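Reading time: 3 min

Bench Rules for Household Robot Arms

These rules apply to every arm used on a Vunetard bench. Check that the warning label on the arm base is legible – report a damaged one before work starts.

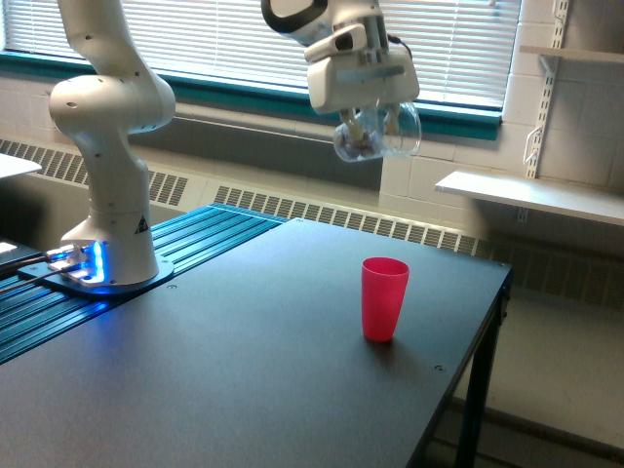

Cups and Containers

Stand the receiving cup upright, with clear table on all sides. Use plastic, never glass. Keep cables behind the base. 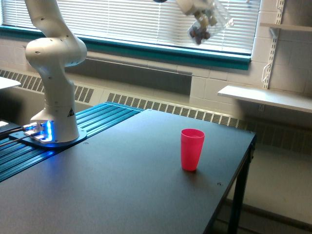 Food samples are replaced every Tuesday and are not to be eaten.

Contact Vunetard, Room 516 | © Vunetard | Back to top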